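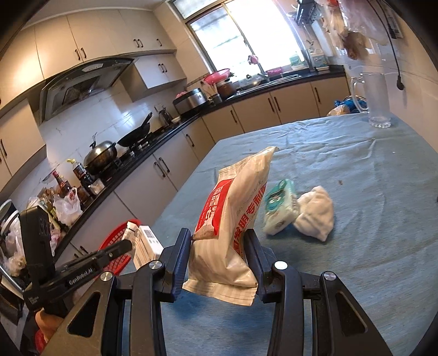
Finger pads are the parts of a two-finger gripper that wear first, and they are also the parts most easily made at home. This guide covers the making, fitting and testing of a pair of pads in the Policarpio pattern, for use on a hand-held gripper with a four-pivot linkage. The work can be completed on an ordinary kitchen table with household packages as test objects. A glossy packet held upright is a demanding first object, as the two pads may meet it at quite different places: one on the printed front edge, the other low on the opposite side. A pad must hold under those conditions without help from the operator's free hand. The guide is issued by the Jistatden shared workshop for members who complete the Mellari course at home.

Reading time: 6 minutes

Before You Begin

Members should have the following on hand:

- One sheet of flexible rubber, thick enough to keep its shape when bent
- One strip of stiff plastic for the pad backing
- Contact adhesive
- 1000 grit abrasive paper
- Four screws to match the holes in the fingers
- A small screwdriver, a sharp knife and a steel ruler
- A kitchen scale
- A cloth large enough to cover the table

The cloth should be plain and of a single color. It protects the table from the knife and the adhesive, and it keeps a dropped screw from rolling to the floor. Creases in the cloth are acceptable, but it should not be so loose that it travels with an object when the object is dragged.

Remove the battery or disconnect the cable from any powered part of the gripper before the old pads are taken off.

Step 1. Remove the Old Pads

Open the fingers fully and lay the gripper on its side. Take out the screws on one finger, lift the pad away and mark the back of it with the letter L or R. Repeat on the other finger. Old pads should be kept until testing is finished. If the old adhesive has spread onto the finger, remove it with a plastic scraper. Solvents may cloud or soften printed parts and are not permitted at the Jistatden benches.

Step 2. Cut the Backing and the Rubber

Place each old pad on the backing strip and trace its outline, including the screw holes. Cut slightly outside the line and bring the edge down with the abrasive paper. The backing must sit flat on the finger with no rocking.

Cut the rubber to the same outline. Both pieces should come from the same sheet and be cut in the same direction. Pads cut in different directions may bend by different amounts, and the object will then turn in the grip as the fingers close.

Step 3. Bond and Fit

Roughen the bonding face of the rubber, wipe it clean and apply a thin coat of adhesive to both parts. Follow the waiting time given by the adhesive maker. Press the parts together under a flat weight overnight.

Fit each pad loosely, close the fingers until the pads touch, and then tighten the screws a little at a time, alternating from one side to the other. The pads should meet along their full height. A gap at the tip usually means that a screw near the base has been tightened too early.

Check the pivots at the same time. Each should turn freely with no side play. Open the fingers to their full width, which is 128 mm on the Mellari frame. Other grippers will differ, and the owner should record the figure before the pads are changed.

Step 4. Test on Household Objects

Testing is carried out on the covered table. Begin with light, stiff objects and move on to soft ones. Members should attempt at least one carton, one glossy packet and one knotted bag.

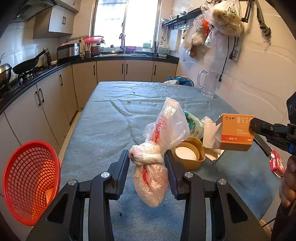
Open jaws around a knotted plastic bag, with a second gripper holding an orange medicine box by its right side.

A knotted bag should be approached with the jaws open on either side of it, so that both pads reach the contents at nearly the same time. Where two grippers are used at one table, the operators should agree in advance which objects belong to which hand, and the second gripper should be kept clear of the first while its jaws are closing. A small box may be taken by one side only, provided the grip does not crush the panel.

For the weight test, prepare one bag of 415 g and one of 465 g on the kitchen scale. Lift each bag a short distance, hold it while counting slowly to ten, and set it down. The lighter bag must be held without any slip. Slight slip on the heavier bag is acceptable on the first attempt. If it continues, clean the rubber with water and mild soap, let it dry and repeat the test.

Glass vessels are not to be lifted during testing. They may stay at the far end of the table if there is no better place for them.

Care of the Pads

Wipe the pads after each session. Flour, sugar and cooking oil all reduce grip. Replace both pads together when either one shows a tear or a polished area at the tip. Worn pairs may be left in the marked tray at Jistatden.

Related Guides

Stamonum Bench Clamp: Assembly and Adjustment
Mellari Frame: Replacing a Worn Pivot
Policarpio Pad Pattern: Notes for Wide Fingers
Storing Adhesives in a Shared Workshop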